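Jiltley (manipulation method)

Jiltley is a method for teaching two-armed robots to sort and hand over objects that differ in shape but share a common task. It was developed by a small research group led by Deming Yu and Bram Baert, and is best known for its use on takeout drink cups, which remain the main test case in published work on the method. The name covers both the training procedure and the set of recorded demonstrations that goes with it.

The method belongs to the wider family of imitation learning, in which a robot policy is trained on recordings of a human operator carrying out the task. It differs from most earlier work in that family in the way it divides a task between two arms, and in how it treats the moment at which a gripper closes on an object.

Background

Drink cups are awkward objects for robots. A paper cup gives way when squeezed, and a lid can pop off if the wall bends near the rim. Clear plastic cups add a second problem. Depth cameras often fail on transparent walls and return either no reading or the distance to whatever is behind the cup. Ice and liquid inside the cup bend the light further, so that the same cup may look quite different from one viewing angle to the next.

Yu had worked on grasping of clear containers before the project began. Baert's earlier work was on timing in two-armed tasks. According to the group's first report, the two lines of work were joined after a cup-handling test at Hotdale, a shared laboratory, in which a policy trained only on paper cups crushed or missed most of the plastic ones. Roel Hermans joined soon afterward and wrote most of the control software. Noémie Boyer was responsible for the recording procedure and for the tests with people.

Method

Jiltley splits a demonstration into short segments. Each segment belongs to one arm or to both, and the split is made automatically from the speed of the two grippers. When one arm is still and the other is moving, the segment is assigned to the moving arm alone. When both are moving, it is marked as shared. A separate part of the network, called the allocator, learns which arm should act next.

The policy takes in color images from a camera at each wrist and from one fixed camera, together with the joint angles of both arms. Depth is not used. The authors tested a version with depth input and found that it did better on paper cups and worse on clear ones, with a lower score overall.

Grip closing is handled by its own output. In a standard imitation policy, the width of the gripper is predicted in the same way as the position of the arm. In Jiltley the network instead predicts a target width and a stopping rule. The fingers close until the motor current rises past a learned level or the target width is reached, whichever comes first. The learned level differs for paper and plastic, although the network is never given a label for the material.

The arms run from a single controller. If the two grippers come closer to each other than a set distance, the arm with the lower priority stops and waits. Priority is given to whichever arm is holding a cup. If both are holding one, the arm that picked up first goes first.

Training data

The training set contains 4000 demonstrations, recorded by human operators who moved the robot arms through a pair of handheld leader arms. Each demonstration starts with several cups placed on a table and ends when the assigned cups have been moved to a tray or handed to a person. Cups were placed by hand, and operators were asked to vary the spacing between them, including arrangements in which one cup hid another from the wrist cameras.

Boyer's procedure called for failed attempts to be kept. A dropped or badly held cup was marked at the point where the attempt went wrong, and the part before that point was used in training like any other. Recordings in which the operator recovered from a poor grip were given extra weight.

Part of the data was collected outside the laboratory, in rooms with displays, furniture and people moving in the background. The group reported that policies trained only on plain backgrounds lost accuracy when people stood close to the table – a drop that nearly vanished once the busier recordings were added.

Results

The main test used 15 cup arrangements that did not appear in the training set. Each was run with the full method and with 4 reduced versions, in which one part of the method had been removed or replaced. The full method completed the most arrangements. Removing the separate grip output caused the largest loss, mainly through crushed paper cups. Removing the allocator had a smaller effect on single pickups but led to long pauses when both arms could reach the same cup.

Clear cups remained harder than paper ones in every version. Most failures came from the gripper closing too high, where the lid meets the wall. Adding a cardboard sleeve to the cup raised the success rate, which the authors explained by the strong visual edge that the sleeve gives the network. They noted that this makes results on sleeved cups a poor guide to results on bare ones.

Handing a cup to a person was tested separately. The gripper opens when the policy detects a steady pull on the cup. Early versions let go too soon when a person only brushed against the cup, and the rule was changed so that the pull must last for a short time before the fingers open. Joris Verhoeven, who reviewed the handover tests, recommended that hot drinks be left out until the rule had been tried with a wider range of people.
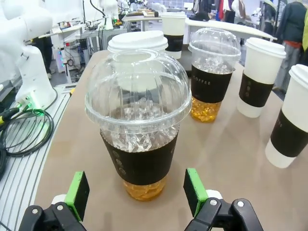
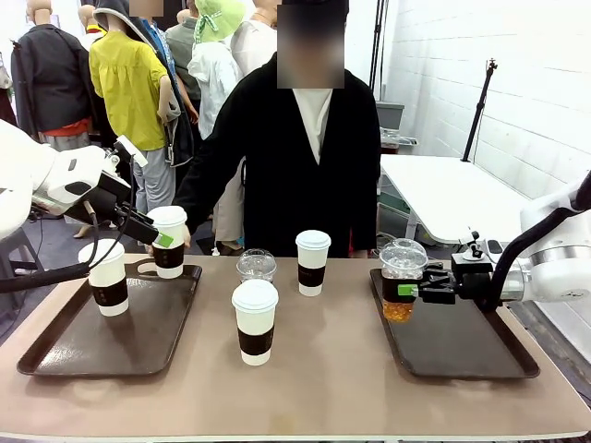

Cup handling with two white robot arms. First picture: view between the open gripper fingers toward an iced drink cup. Second picture: each arm holding a cup over a tray, with a person reaching toward the cup on the left.

Limitations

Jiltley assumes that cups are standing upright at the start. A cup lying on its side is usually ignored, and in some trials the allocator passed the task back and forth between the arms without either one moving. The method also has no model of how full a cup is. Fast motions that are safe with a nearly empty cup can cause spills with a full one, so the top speed of the arms is set low for all cups.

The data set covers 7 cup types, most of them common takeout sizes. Cups with handles are not included. Transfer to other robot arms has been tried only once, on a Phromma arm with a wider gripper, and needed new demonstrations before it reached a useful success rate.

Later work

Hermans later adapted the grip output for food containers under the name Pritia. Pritia keeps the stopping rule but drops the allocator, as it is meant for a single arm. Yu and Baert have continued to work on the two-armed version, with a focus on tilted and fallen cups.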